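维恩伍德 Virnwood 玻璃锅盖(单盖,不含锅)

货号:3722
供货:利拉赫(Lirach)厨具配件
页面更新:2021年6月27日

先泼点冷水。锅盖是厨房里最容易被吹过头的东西,“锁住营养”“微压循环”“一盖多用”,我们店里卖配件这些年,这类话见得太多,测得出来的没几样。所以这一页只写我们自己量过、用过的,厂家说明书上的另外标出来,信不信您自己定。

基本情况
类型:平放式透明玻璃盖,金属包边,中央提钮
净价:187元,不包邮
提钮:螺丝固定,可单独更换,配件23元
洗碗机:厂家说可以。我们的看法见下文
烤箱:厂家标注最高200度。提钮能不能长期受得住,说明书没写,我们去信问过,回信把说明书又抄了一遍

尺寸怎么选
请量锅口内沿,别看锅底刻的数字。锅底那个数有的厂按外沿算,有的按内沿算,还有的算的是什么我们至今没弄明白。量的时候横竖各量一次,老锅多半不圆。拿不准就把两个数都写在订单备注里,发货前会有人核对。
所谓“通用阶梯盖”我们不进货。试过的几款,放在哪口锅上都差一点,汤一开就顺着边往外冒。

关于“密封性”
厂家彩页上写“密封性卓越”。这是一只没有胶圈的盖子,谈不上密封,包边和锅口贴得平不平才是要紧事。收到后请放在平整台面上轻轻按边缘,有明显晃动就退,运费我们出。配件部的达莉娅(Dalia Ramanauskas)开箱抽查,四月那批里挑出过晃的,已经退回利拉赫,对方的解释是“运输所致”。我们不太信,但后来的货确实平整些。

关于“防雾涂层”
盖子外包装印着这几个字。煮面的时候照样起雾,和没有涂层的旧款并排煮,看不出差别。想看锅里煮成什么样,还是得掀开。要是您买它就图这一条,建议省下这笔钱。

清洗
包边和玻璃之间那道缝会藏油,所有带包边的盖子都这样,这只也不例外。用旧牙刷加热水刷,刷完立着晾。洗碗机洗得干净表面,洗不干净缝里。钢丝球别用。
从灶上拿下来的热盖子不要直接冲凉水。钢化玻璃没有传说中那么结实,边上磕过一次,哪怕看不见裂,也请换掉。

和克利斯科姆(Cliscombe)款比
克利斯科姆那款更重,提钮更好抓,价钱也高出一截。比利亚塞尼奥(Villaseñor)的便宜,但提钮是铆死的,松了只能整只扔。三款都不完美,家里常炖汤的我们会推荐克利斯科姆,只是打碎了原配盖想补一只的,维恩伍德够用。

买家来信
加扎拉(Ghazala Awan):补给一口老汤锅用的,大小合适。提钮用了一阵子有点松,自己拧紧就行,可是包装里没给垫片,差评给这一点。
店家回复:垫片确实没有,向厂家提过,没下文。下单时备注“要垫片”,我们从散件里给您拿一片。

退换
未上灶的七日内可退。上过灶的,除非玻璃本身有问题,恕不接受。“颜色和想象中不一样”这种理由我们收到过,透明的东西,实在不知道该怎么处理。
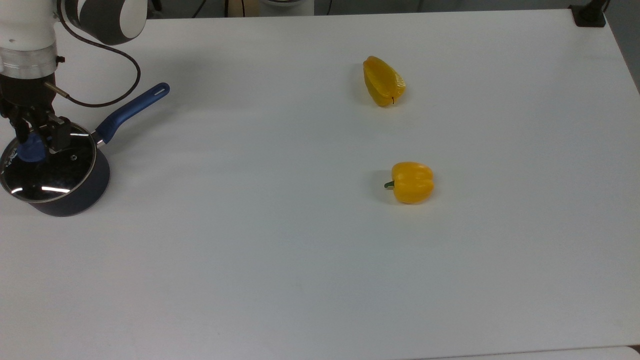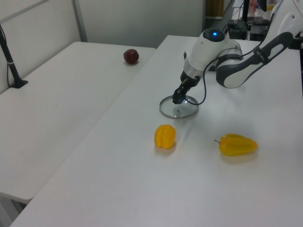
第二张图:玻璃盖平放在白色长桌上,可见金属包边和中央提钮。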